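The mending shop that outlasted the mill

When the Studow mill closed its last weaving shed, most people in Praltmont expected the smaller trades around it to go the same way. The button wholesaler did, and so did the two dye works by the canal. The mending shop on Bakalis Street stayed open, and it is busier now than when the mill was running.

The shop began as a counter where mill workers could have their overalls patched. Charges were low and the work was plain: knees, elbows, pocket corners, the seat of the trousers. Cloth came from the mill's own seconds, bought by weight, and for years half the town went about with repairs in the same dull navy twill. Older customers still ask for it. The last bolt was used up long ago.

Today the work comes from further off. Coats arrive by post with a note pinned to the collar. School blazers come in at the end of August, usually all in the same week, and the shop takes on an extra pair of hands to get the hems let down before term. A standard hem takes three days. A lining can take a month, depending on who has asked for what in front of you.
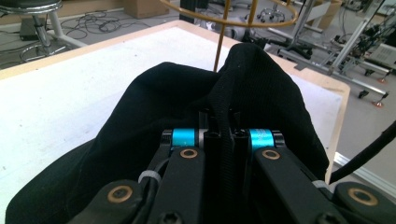 Words: Khairul Nugroho

Black cloth is the one the menders grumble about. Stitches are hard to see in it, lint shows on everything, and no two blacks match. A black thread that looks right under the lamp can turn out brown or green by the window, so the shop keeps a drawer of 24 blacks, wound on card and numbered in pencil. Customers are asked to choose in daylight. In winter that means before four in the afternoon, and people who come after work are told to leave the garment and trust the staff.

Darning has come back too, though mostly as something people want to learn. The evening class costs 35 for the term and has a waiting list. Students start on socks, move on to jumpers and are then shown how to deal with woven cloth, where the missing threads have to be put back one at a time, over and under, following whatever pattern was there. It is slow. Several give up at this point and go back to socks.

The shop's own rule is that it will mend anything that can be washed first. It has taken in tent flaps, a puppet theatre curtain and a set of chair covers from the old Stuva hotel, which were stitched and restitched until very little of the first fabric was left. It turns away leather, and anything with glue in it. Iron-on patches are the worst offenders, as the glue goes hard and the needle snaps.

Rent is the main worry. The building was sold in the spring and the new owner wants 500 more a quarter, which is a great many hems. Prices went up a little to cover it and a few regulars complained, then brought their coats in as usual. There is talk of moving the class into the room above the bakery, which has better light – and a steeper staircase.

The lease runs until next August.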